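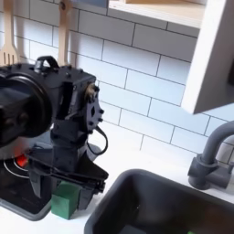

From: Nhàn Mạch
To: Clulville Toy Library list
Date: Oct 21, 2018
Subject: Re: play kitchens, one piece or separate?

I'd hold off before we put $703 into the big Ronholm. I know it looks great in the catalog, but I have a few doubts, and I've put them under the bits of the last message they belong to.

> The one-piece kitchens are so much easier to look after.
> Everything is built in, so there is nothing to lose.

I've heard this about every large toy we ever bought. The kitchen itself won't get lost, true. The food will, and so will the pans. What a built-in sink really gives you is a place where all of it ends up. Ours at the old building had a deep one, and at closing time it held blocks, crayons, half a sandwich and once a set of house keys. If we get a kitchen with a deep basin, somebody has to empty it every night, and I'd like to see that on the closing list before we order.

> White counters look clean and bright, and the kids
> love the shiny stovetop.

White looks clean on the day it arrives. After that it shows every marker line. As for shiny stovetops, I have wiped a lot of fingerprints off black plastic and I don't believe the kids care one way or the other. They care whether there is enough counter next to the stove to put something down. Please measure that part. On the Pokden we tried in March, the gap between stove and sink was so narrow that plates kept sliding into the basin.

> We could use plain colored blocks for food until the
> food set comes. They are fine with pretending.

This I agree with, and I'd go further and skip the food set. A green block is peas one day and soap the next. The Bạch set is 12 pieces for a price I won't repeat, and the egg splits. We already have a tub of cubes. The corners are worn, but they wash well and I have never had a parent complain about one.

> The review said it is rated for ages 3 to 7 and "will
> last for years."

Whose years? A home with one child is a different thing from our front room on a rainy morning. I'd want to hear from another library that has had one through at least a winter. Does anyone know one? The model I mean is number 1313, with the tiled back.

If the answers are good I'll drop it and help carry the box in — but please don't send the order before then.

Nhàn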